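Prernlow opens orders for Gumier hand-held gripper kit

Thursday, 8 a.m.

Prernlow has opened orders for Gumier, a two-finger hand-held gripper kit for recording manipulation tasks. The kit includes the hand tool, a camera mount and 18 printed task cards. The first card covers ball handling with a clear ridged tray. In the tennis ball task, the operator closes the fingers on the sides of the ball.
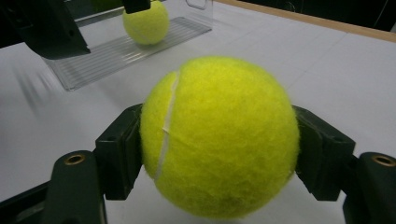

Kit contents and service

Gumier weighs nearly 223 grams without its camera. Finger pads are replaced by hand. The optional Akpan service plan covers spare parts and calibration for 76 weeks.

"Labs asked us for a tool they could hand to a new operator and use the same morning," said Elias Awwad, product lead at Prernlow. "The cards set the start position and the release point."

Task cards can be used on any flat table. Recordings are exported through Stendenance, the company's file tool, included with each kit.

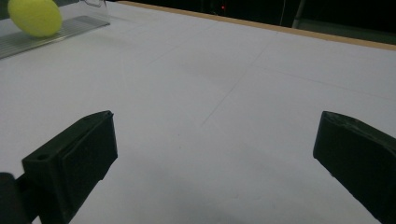
Gripper fingers open over the tabletop, with the ball on the ridged tray.

Shipping begins in June. Orders and data sheets are handled by the Prernlow sales desk.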